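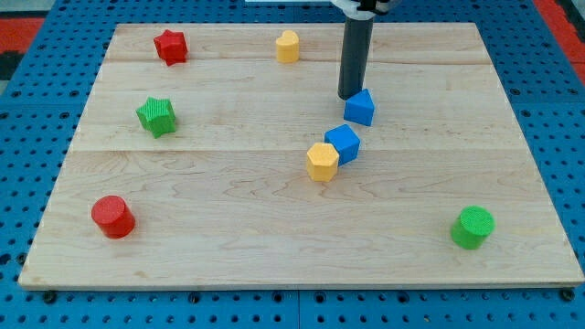
Foam blocks on the maple board, gripper over the blue triangle.

March 11, 2020

Teleop demos, block pushing. Assunta Melis driving, me on the recorder. Goal for the day was 100 usable demos on the Nolham arm. We logged 135 and I expect to throw out more than 30 of them after I go through the list tonight.

Settings: speed cap left where Janaka had it. Tool height lowered a little from last time, since the tube was riding up over the cylinders when they leaned. Pushes are cleaner now. Need to write the new height into the config file, at the moment it is only typed in at the console.

Instructions were read off the Lirnevham prompt sheet, one per demo. "Push the blue cube to the yellow hexagon" kind of thing. Assunta says the ones that name two blocks of the same color are hard to do smoothly, she has to stop and check which is the cube and which is the triangle. Those pauses are in the data. I would keep them if they are under 3 seconds and trim the rest.

Stars are the worst to push. The tip slides into the notch between two points and then the block spins when she tries to back out. Heart does the same from the top side. She started going around to the flat side of a point first, and that worked better, so the later star demos look different from the early ones. Tag them separately.

Lag on the controller was bad before lunch. Restarted the Bataineh box and it went away. Did not find the cause. Demos before the restart are marked "lag" in the log.

No resets by hand between demos, each one starts from wherever the last one ended. Blocks drift toward the corners if we do this too long, so the sheet needs more "move to the center" prompts.

To do:
Tool height into config
Ask Janaka about the old July demos, same speed cap or not
Shorter prompts for the stars
Copy today's log to the Flalora drive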